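Lolel Kitchen Tasks: README and recording rules

Version 2, May 2019
Maintained by the Lolel manipulation group, Zusdale

What this package contains

The package holds recordings of a robot arm doing small tidying tasks at kitchen counters. All views come from a small camera at the wrist of the arm, so the gripper is always visible in the lower part of the picture. The recordings were made at two sites, which we call Gutus and Steiner. There are 26 task types, 13 for each site. The list of tasks is in the file tasks.txt, and the notes of the operators are in the folder notes.

This README is mostly about the rules we followed. We wrote them down because the first version of the package was recorded without written rules, and the two sites had developed different habits. If you want to add your own recordings, please read the whole text before you start.

Rules for the workspace

Before each session the operator moves the arm slowly through its full range with nothing in the gripper. If the arm touches a wall, a tap or a cabinet door, the base must be moved and the check is repeated. The emergency stop must be within reach of the operator's hand during the full session, also during breaks when the motors are still on.

Only one person operates. A second person may be in the room, but must stay outside the marked area while the arm is enabled. To change the objects on the counter, disable the arm first. It is not enough to hold it in pause.

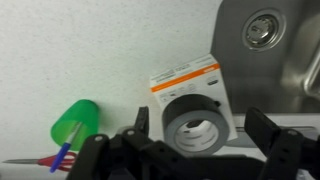 Object placement is the part where new operators have the most questions. We want counters that look like a normal household has used them, with things lying on their side, leaning or partly hidden by other things. At the same time the arm must be able to work without damage. A good layout has one main object between the fingers at the start, as with the roll of gray tape in front of the leaning white box, and the other objects placed to the side, like the green cup with the pen in it. Leave the open end of a cup in the direction it fell. Do not straighten objects between two attempts unless the task sheet asks for it.

Sharp objects are permitted only under these conditions:

- Scissors are closed before they are placed, and the blade points away from the place where the operator stands.
- Knives are not used at all. Version 1 had three knife tasks and we removed them.
- A sharp object is never the object to be handed to a person.
- The speed limit of the arm is set to the low value for the complete session, even if the sharp object is not part of the task.

Sinks need extra care. Water is turned off at the valve, and the basin is wiped before the session. Do not place an object closer to the sink than the task needs. If something falls into the basin, stop the recording, disable the arm and take the object out by hand. The attempt is kept and marked "dropped".

Rules for the recordings

Keep the failed attempts. In version 1 many of them were deleted by the operators, and it was later impossible to say how often a task had succeeded. Each attempt now gets one of four marks: done, partly done, dropped, stopped by operator. If you are unsure between two marks, take the worse one and write a line in the notes.

Clean the camera lens with a dry cloth at the start of each session. Do not change the camera settings in the middle of a session, also not when the light changes.

Printed text on packages is allowed when it is product text. Letters, address labels, medicine with a name on it and family photos must be removed from the view before recording.

Known problems

Shiny metal surfaces give strong reflections, and the depth values there are not reliable. We did not correct them.

The Steiner recordings from August have a small time shift between the camera and the joint data. A correction script is in the folder tools. Please run it before you use these files for training.

Small print on boxes is often blurred. The package is not suitable for work on reading text.

Adding your own recordings

Send a short plan first, with the task, the list of objects and a drawing of the workspace. We answer with questions or with a session number. Please do not record before you have this number, as it is part of every file name.

Corrections to this text are welcome, also corrections of the English.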